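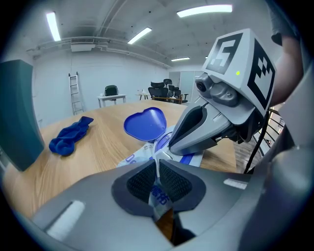 Séance 9 - Recueillir des démonstrations avec des pinces tenues à la main

Polycopié du module Apprentissage par imitation, à lire avant les travaux pratiques

1. Rappel de la séance précédente

Nous avons vu qu'une politique apprise par imitation associe une observation (images, pose de la pince, ouverture des mâchoires) à une action. Sa qualité dépend d'abord des exemples fournis. La téléopération donne des données directement dans l'espace du robot, mais elle est lente et immobilise la machine. Les pinces tenues à la main suppriment le robot pendant la collecte : l'opérateur exécute la tâche lui-même, avec un outil dont les mâchoires ressemblent à celles du robot cible.

Le prix à payer est connu. Il faut retrouver la pose de chaque pince à partir des images et des capteurs embarqués, et il faut que les gestes enregistrés soient réalisables par les bras qui les reproduiront. Un poignet humain passe sans effort dans des configurations que le robot Militz de la salle de TP n'atteint pas.

2. Ce qu'on appelle un épisode

Un épisode commence quand les deux pinces sont ouvertes, immobiles et visibles, et se termine dans le même état. Entre les deux, une seule tâche, énoncée en une phrase à l'infinitif : « jeter l'emballage dans la corbeille », « refermer le couvercle », « plier le chiffon ». Si la phrase contient deux verbes indépendants, il s'agit de deux tâches et on enregistre deux séries.

Chaque épisode contient :
- le flux vidéo de chaque pince ;
- le flux de la caméra de tête, quand elle est portée ;
- l'ouverture des mâchoires au cours du temps ;
- la trajectoire estimée des deux pinces ;
- l'énoncé de la tâche et la mention retenu, douteux ou rejeté.

La mention est saisie par l'opérateur tout de suite après l'épisode. Une relecture le lendemain donne de moins bons résultats, surtout pour les saisies qui ont glissé sans que l'objet tombe.

3. Préparation du poste

La table est dégagée sur trois côtés. On place les objets de la tâche, puis un ou deux objets qui n'y participent pas. Une politique entraînée sur une table toujours vide se trompe dès qu'un chiffon traîne à côté de l'objet à saisir. Le fond de la pièce, lui, reste comme il est : chaises, échelle, meubles bas. On ne range pas pour la collecte.

L'éclairage ne change pas en cours de série. Les plafonniers restent allumés même en plein jour.

Les marqueurs fixés sur les pinces doivent rester propres et plans. Un marqueur corné ou taché fausse l'estimation de pose, et l'erreur se voit rarement à l'œil nu sur la vidéo. Les câbles passent derrière l'opérateur ou sur le côté, avec assez de mou pour que la main puisse aller jusqu'au bord opposé de la table.

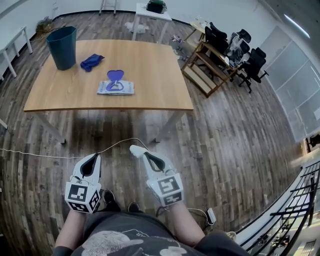
Avant la première prise, on fait faire aux deux pinces un tour lent au-dessus du plateau, mâchoires ouvertes, puis on vérifie dans Trellus que les deux trajectoires sont continues. Un saut dans l'une d'elles indique en général un marqueur masqué par l'avant-bras. On corrige la posture et on recommence le tour.

4. Conduite du geste

Aller à une vitesse régulière, un peu plus lente que le geste naturel. Les arrêts longs sont à éviter : la politique apprend aussi l'immobilité, et un robot qui s'arrête au-dessus d'un objet parce que l'opérateur réfléchissait est un défaut classique des premières séries.

Pour les tâches à deux mains, décider à l'avance quelle pince maintient et laquelle agit. On garde cette répartition pendant toute la série. Les récipients à couvercle rabattable demandent une attention particulière : la pince qui maintient doit appuyer assez près du bord pour que le récipient ne bascule pas, sans recouvrir l'ouverture. Pour les sachets souples, saisir loin de la zone qui doit rester ouverte.

Ne jamais rattraper un objet avec les doigts. Si l'objet tombe, terminer l'épisode, noter « rejeté », remettre en place. Les reprises avec la pince sont en revanche utiles, et on les conserve : une saisie manquée suivie d'une seconde tentative réussie apprend au modèle à se corriger.

5. Variation

Entre deux épisodes, on déplace les objets. La consigne du module est de 10 placements différents par tâche au minimum, en modifiant aussi l'orientation. Le chiffon est reposé avec d'autres plis. Les sachets et les paquets changent de face.

Dans le jeu Nasution que vous utiliserez au projet, 3017 épisodes ont été retenus. Les tâches les plus réussies à l'exécution y sont celles dont les positions de départ couvrent tout le plateau, y compris les coins. Certaines tâches plus fournies, mais toujours filmées au centre de la table, donnent une politique qui échoue dès qu'on décale l'objet.

6. Contrôle et dépôt

Le binôme relit ses épisodes à vitesse double. On rejette :
- tout épisode où une main nue touche un objet de la tâche ;
- tout épisode dont la trajectoire présente un saut ;
- tout épisode dont l'état final n'est pas celui de l'énoncé.

Les épisodes douteux sont relus par l'autre membre du binôme, qui tranche. Le dépôt se fait sur Torkusitz, un dossier par tâche, avec un fichier texte qui indique l'énoncé, la répartition des pinces et les objets présents sur la table. Les fichiers bruts ne sont pas recompressés.

7. Travail demandé

Par binôme, choisir 2 tâches : une à une seule pince, une à deux pinces. Rédiger les énoncés et le plan de variation sur une page avant de venir. En salle, enregistrer les deux séries, puis échanger les rôles à mi-parcours - les différences de style entre opérateurs font partie de ce qu'on étudiera à la séance suivante.

Le compte rendu donne le taux de rejet par opérateur et la cause principale des rejets. Joindre un épisode douteux, avec l'argument qui l'a fait garder ou écarter. Dépôt avant la fin novembre.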